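Fisar – Tejido gris lavado para confección y arreglos
Ref. Tillis 21

Inicio > Tejidos > Pesos medios > Tillis

Descripción del producto

Tillis es un tejido plano de algodón con ligamento de sarga, teñido en pieza y lavado con enzimas antes del acabado. Se suministra en gris claro, gris medio y grafito. Está pensado para pantalón, falda, sobrecamisa y prendas de trabajo ligeras que vayan a recibir bordado, pedrería o aplicaciones cosidas. El lavado previo deja el tono ligeramente desigual en costuras y cantos, efecto que se acentúa con el uso.

El artículo sustituye a la antigua calidad Chávez, descatalogada en noviembre. La diferencia principal está en la trama, ahora más cerrada, que sujeta mejor la puntada corta. Los patrones ajustados para Chávez sirven sin cambios, salvo en cinturillas, donde conviene añadir margen de costura.

Especificaciones

Composición: algodón con una pequeña proporción de elastano en trama
Ligamento: sarga a la derecha
Presentación: rollo de 20 m, enrollado sobre tubo de cartón
Pedido mínimo: un rollo por color
Orillo: cerrado, del mismo tono que el fondo
Encogimiento residual: inferior al de la calidad anterior, variable según secado
Aguja recomendada: 90 para costura recta, 75 para bordado fino
Hilo recomendado: poliéster de continuo; algodón únicamente en prendas que se vayan a reteñir

Preparación antes del corte

El tejido sale del rollo con tensión. Debe extenderse y dejarse reposar desde la tarde anterior en una superficie plana, sin colgar. El corte inmediato produce perneras que giran tras el primer lavado. Para series cortas, Dulce Bañuelos, del departamento de patronaje, recomienda cortar a un solo sentido: la sarga refleja la luz de manera distinta según la dirección y el cambio de tono se nota en la costura lateral.

Plancha a temperatura media, por el revés, con vapor. En zonas bordadas se interpone un paño y se apoya la plancha sin arrastrar.

Bordado y aplicaciones

Tillis admite bordado a máquina con estabilizador de recorte por el revés. Con lentejuela o cuenta cosida a mano, el hilo se remata cada pocas puntadas; si se corta en un punto, la pérdida queda limitada a ese tramo. No se aconseja pedrería termoadhesiva en gris claro, donde el adhesivo puede amarillear.

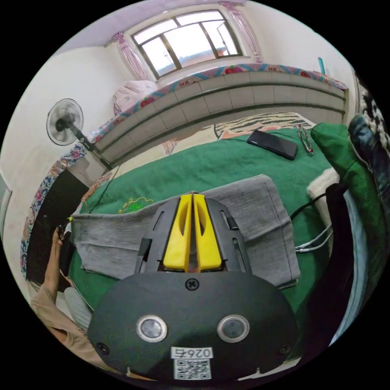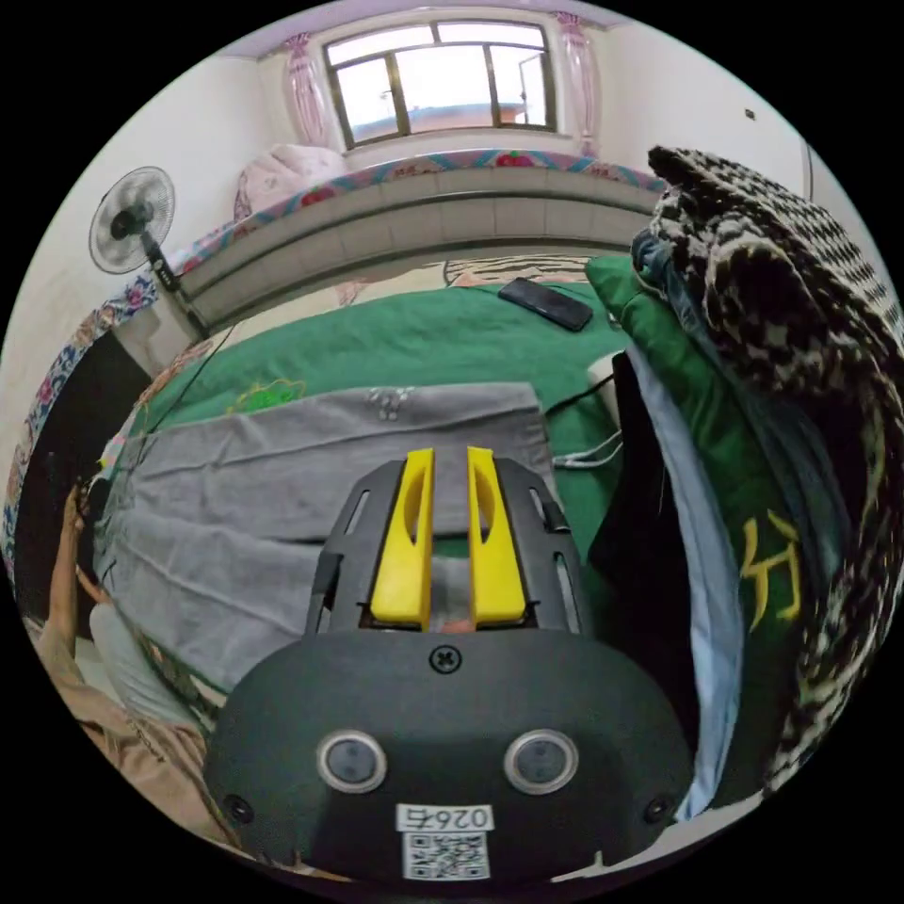
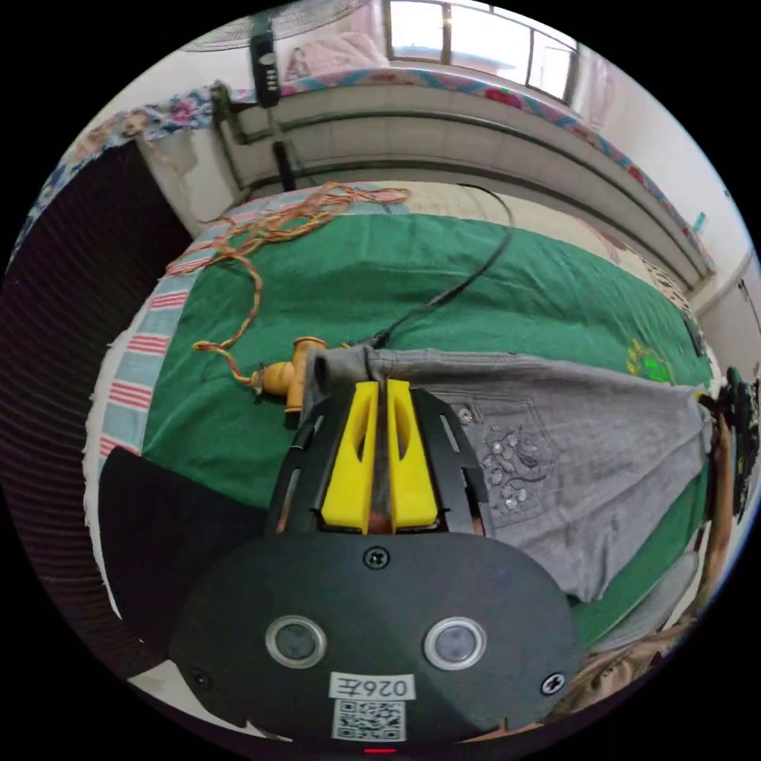 Tela gris sobre fondo verde en las dos primeras fotos; en la tercera, detalle de bordado floral con lentejuelas y cuentas plateadas.

Conservación de la prenda terminada

Lavado a máquina del revés, programa corto, agua fría o templada. Las prendas con aplicaciones se lavan a mano o en bolsa de malla. No usar lejía ni suavizante – este último reduce la recuperación del elastano. Secado en horizontal para las piezas con carga de bordado en el bajo; el resto puede tenderse por la cinturilla. La secadora no está excluida, pero el encogimiento en largo aumenta.

Para almacenar, doblar por la costura y no por el centro de la pernera. Las zonas con lentejuela quedan hacia dentro, con papel de seda sin ácido entre capas. Un pliegue mantenido durante meses puede marcar de forma permanente el grafito.

Solidez del color

El gris claro y el gris medio no presentan migración apreciable en lavado. El grafito puede soltar tinte en los dos primeros ciclos y debe lavarse aparte. Cada baño lleva su número en la etiqueta del tubo. Fisar no garantiza igualdad de tono entre baños distintos, por lo que los pedidos de reposición deben indicar ese número.

Consulta técnica

Pregunta de Crescencio Ayala: ¿Puede usarse en faldas al bies?
Respuesta de Fisar: Sí, con reservas. El elastano en trama hace que el bajo ceda de forma irregular. Colgar la pieza antes de igualar el dobladillo.

Pregunta de Esko Saarinen: ¿Se vende por metros?
Respuesta de Fisar: No desde fábrica. El almacén de Flondside corta a partir de 10 m en gris medio, según existencias.

Suministro

Plazo habitual: 11 días laborables para los colores en almacén. El grafito se tiñe bajo pedido y el plazo se confirma por escrito. Las reclamaciones por defecto de tejeduría se admiten antes del corte; una vez extendido y cortado el rollo, solo se atienden las que afecten al tinte. Muestrario disponible a través de Volkan Karaca, atención a talleres.

Artículos relacionados: entretela tejida Tillis, cinta de cinturilla, estabilizador de recorte.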